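Progress report to Ristitia: learning two-handed sorting from hand-held gripper demonstrations
Period ending June
Prepared for the programme manager by Dariusz Gajewski

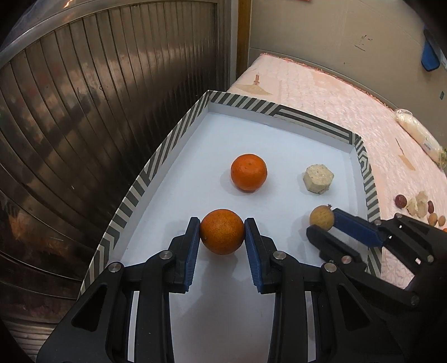

Figure 1. Left gripper closed on an orange in the striped tray; right gripper open near a small round tan fruit.

1. Where we are

We have 1,384 demonstrations logged, all recorded with people holding the grippers. The proposal said that by this point we would have a policy trained on them that beats the single-gripper baseline on the Gimberg arms. We have a policy. I am not prepared to say it beats anything yet, and I would ask that the June summary going to the Ristitia board not say so either.

2. What the numbers do and don't show

The first training run used 800 demonstrations and looked very good. Our interim note called it "encouraging", and I signed off on that word. When Vakulenko re-ran the evaluation with the tray turned and the fruit placed by someone outside the project, most of the gain went away. My reading is that the policy had learned our habits in laying out the tray. The orange was nearly always grasped first and nearly always with the left hand.

Training on the full set has helped somewhat. How much is hard to judge, as the evaluation protocol changed between the two runs and we can't fairly put them side by side. That was our mistake. I have left the comparison chart out of this report for that reason.

3. The claim about two hands

The central claim of the project is that recording both hands together teaches coordination that can't be had by recording each hand separately. I still think this may be true, but sorting fruit is a weak test of it. In much of the footage one hand works while the other waits its turn, and two separate policies with a simple rule for taking turns might do just as well. We haven't built that control. A reviewer would ask for it on the first page, and we should have it before anyone else sees results.

4. Grasping

Oranges are easy. They are large, they stay put between padded fingers, and they flatter the method. Small round items are where the policy fails most, usually by closing early. Crumbly items are worse, and we have too few of them to draw a conclusion. I have asked that oranges be kept to a minority of new recordings. This will bring the headline success rate down, and the board should be warned ahead of time.

5. Spending and schedule

Spending is on plan. The Itex hand-tracking licence was renewed, though I have doubts about its value. Two of the four milestones are met. The third, transfer to the Gimberg arms, is late and I would sooner mark it "not met" than "partly met".

6. Next period

Freeze the evaluation protocol and have Vakulenko hold the test layouts.
Build the control with two separate policies.
Re-score both training runs under the frozen protocol.
Record more small and crumbly items, with the starting hand assigned at random.

If the control matches our method, I will recommend we stop recording sorting tasks and move the remaining budget to something that needs both hands at once, such as opening a lidded container. I would like to settle that with you at the Thursday call.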